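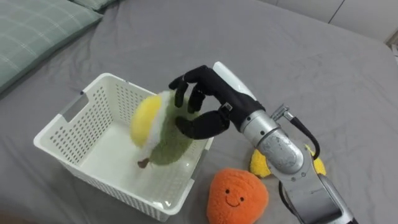

COMMUNIQUÉ DE PRESSE

L'école Lurnel ouvre son fonds de bourses aux familles du collège

Bimden, le 17 novembre 2025

Je devais vous écrire un communiqué bien propre, avec un titre ronflant et trois chiffres en gras, mais je suis trop contente pour ça, alors je vous le raconte comme je l'ai raconté hier aux parents devant le portail. À partir de la prochaine rentrée, les bourses de l'école Lurnel, réservées jusqu'ici aux classes de primaire, seront ouvertes aussi aux élèves du collège. On en parlait depuis des années, et cette fois c'est signé !

Pour ceux qui ne nous connaissent pas : Lurnel est une petite école indépendante installée à Bimden, au bout de la rue du lavoir. Je la dirige depuis neuf ans. Nos familles viennent du bourg, des hameaux, parfois de plus loin (certains enfants prennent deux cars le matin, chapeau à eux). Jusqu'à présent, quand un élève boursier quittait le CM2, l'aide s'arrêtait net et les parents devaient payer plein tarif ou chercher ailleurs. J'ai signé trop de certificats de radiation au mois de juillet, et je n'aimais pas ça du tout.

Ce qui change tout, c'est le soutien de la fondation Chiu, qui s'engage à nos côtés pour deux ans. Elle prend en charge 700 euros par élève et par an, à valoir sur les frais de scolarité. Le reste est calculé selon les revenus du foyer, avec la même grille que pour le primaire. La cantine et l'étude du soir sont comprises dans le calcul – c'était mon point non négociable, et je remercie la fondation de m'avoir écoutée jusqu'au bout, parce que je peux être longue quand je parle de cantine.
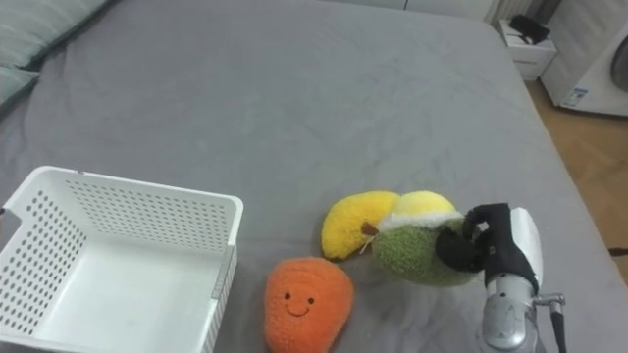 Côté dossier, on a fait simple. Un formulaire de deux pages, l'avis d'imposition, un justificatif de domicile, et voilà. Pas de lettre de motivation, pas de bulletins à photocopier : la bourse n'est pas une récompense, et un enfant qui peine en maths y a droit autant que son voisin. Les formulaires sont à retirer au secrétariat ou à demander par courrier. Les réponses partiront avant la fin du mois de juillet, pour que chacun puisse acheter ses cahiers l'esprit tranquille.

L'association Jidon, qui anime déjà notre aide aux devoirs, tiendra une permanence à l'école pour les parents que la paperasse décourage. Venez avec vos papiers en vrac dans un sac, on triera ensemble autour d'un café (il est correct, la machine est neuve). Tout ce qui se dit là-bas reste confidentiel, et les enseignants ne savent pas qui est boursier.

Dernière chose, pour celles et ceux qui voudraient donner un coup de pouce : notre dernière tombola a rapporté 2121 euros, entièrement versés au fonds. On remet ça au printemps et nous cherchons des lots – paniers garnis, livres, places de spectacle, tout nous va. Les commerçants de Bimden peuvent les déposer à l'accueil pendant les heures de classe.

Journalistes, vous êtes les bienvenus. Je vous ferai visiter les classes du collège et je répondrai à toutes vos questions sur le financement, il suffit de prévenir le secrétariat avant de passer.

La directrice de l'école Lurnel

Contact presse : secrétariat de l'école Lurnel, Bimden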